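Lecture 11: Wood Grain and Sawing Patterns

12 shares | 3 comments

Flat-sawn boards are cut tangent to the growth rings. The face shows long wavy lines and arched figure, often called cathedral grain. Quarter-sawn boards are cut along the radius and show straight, nearly parallel lines.

Tangential shrinkage is usually about twice radial shrinkage, so flat-sawn stock cups more as it dries. For the Aterley samples, record width at each weighing and compute moisture content on the oven-dry basis:

MC = (wet mass - dry mass) / dry mass x 100

A 1000 g wet sample with a dry mass of 800 g gives 25 percent. Using wet mass in the denominator is the most common error in the problem sets.

Arched figure is also printed on decorative surfaces, so check the end grain before naming a cut.

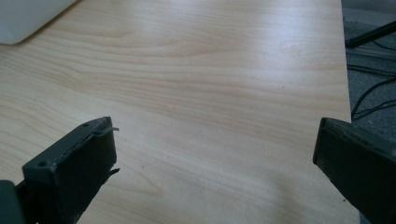
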